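About Pralora

Pralora specifies and tests small tableware storage for shared kitchens, break rooms and classrooms. Our catalog covers cups, mugs, dish racks and the desk items that tend to end up next to them. The company was set up by Nelli Huttunen and Murray Trevaskis, and works from a single floor with one test room and one store room.

What we test

Each layout starts with a plain brown tabletop and a short list of objects. Typical entries are plastic cups, a ceramic mug, markers and a rack with a wooden dowel. A mug hung upside down takes up rack space differently from one set on its base, and a cup used as a marker holder no longer counts as drinkware. Both cases are recorded separately.
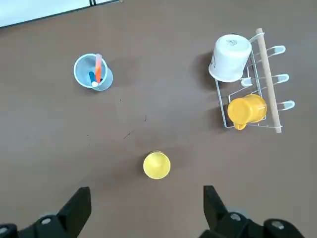 The object register currently holds 1143 entries. Jae-hoon Ban maintains it and assigns each item a rim diameter, a height and a resting position. Items without all three are not released for layout work.

Layouts

A layout is a fixed set of starting positions and a target state. We keep 84 in active use. Starting positions include cups upright and cups on their side, at varying distances from the rack. Rim direction is noted for any cup lying down.

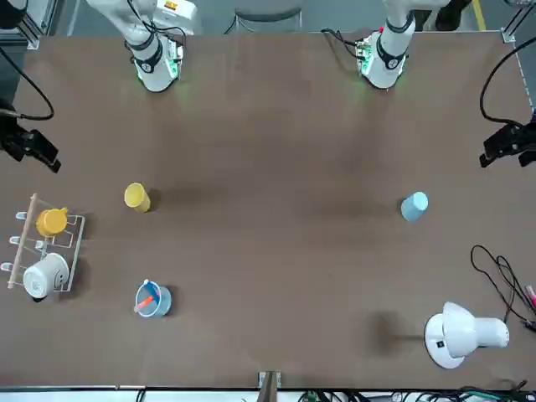

Yi-an Yeom reviews layouts every June and retires those that duplicate another within tolerance. Retired sheets stay on file under the Stukis index and can be requested by sheet number.

Surfaces

Tabletops are matte. Gloss finishes were dropped after the first series. Scuffs are left in place and logged, and a top is replaced after 600 sessions.

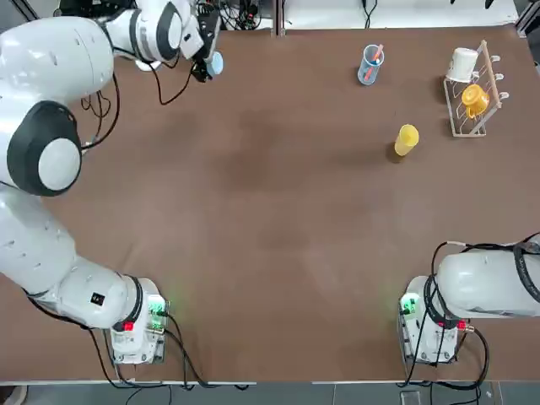
Kyung-tae Kang is responsible for surfaces and fixtures, including rack alignment. Clients receive the layout sheet, the object list and the surface log as one packet.

Requests for a layout review go through the main contact form. Please state the table dimensions and the number of cups in daily use.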